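Sorting a jar of mixed bolts and washers - where do I even start?

Posted by Miah_shed, 2026-09-25

I inherited a coffee can of loose hardware with the workshop and I'm finally going through it. There are big hex bolts, little bolts, plain washers and a bunch of those black ones with a metal ring inside. I tipped a few out on the round white table so I could see them properly and now I'm stuck. Do I sort by size or by type? And are the black rings worth keeping? I've got a drawer cabinet with 40 drawers, so space is fine, it's my patience that's short.
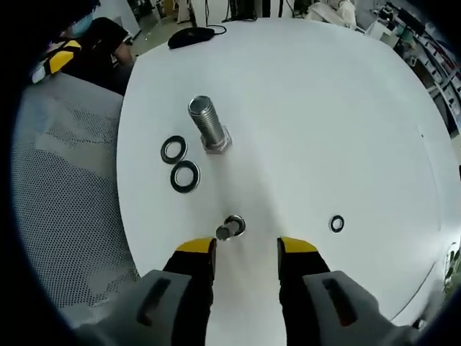 I'd also like to know if I should leave washers on the bolts they came with or pull everything apart. My neighbor says keep them together, but then I can never find a washer when I need just a washer.

Teemu Vainio

Type first, then size. I did over 900 pieces that way last winter and it went quicker than I thought. Stand the big hex bolts up on their heads while you work - they don't roll off and you can compare the threads side by side. The black rings with metal in the middle sound like bonded seals. Keep them if the rubber is still soft and bends without cracking, toss the stiff ones. Get a cheap thread gauge too, guessing by eye drove me nuts. I pull the washers off unless it's a matched set for something I still own.

padton_pete

just buy new ones lol

Worero

Agree with Teemu except I'd leave the washers on the small bolts. They're a pain to pick up off a flat table, and a small magnet helps if they're steel. Muffin tin for the first pass, drawers after.

7 people found this helpful | 10 shares

Contact | Copyright Brarkadach Community Help | Back to top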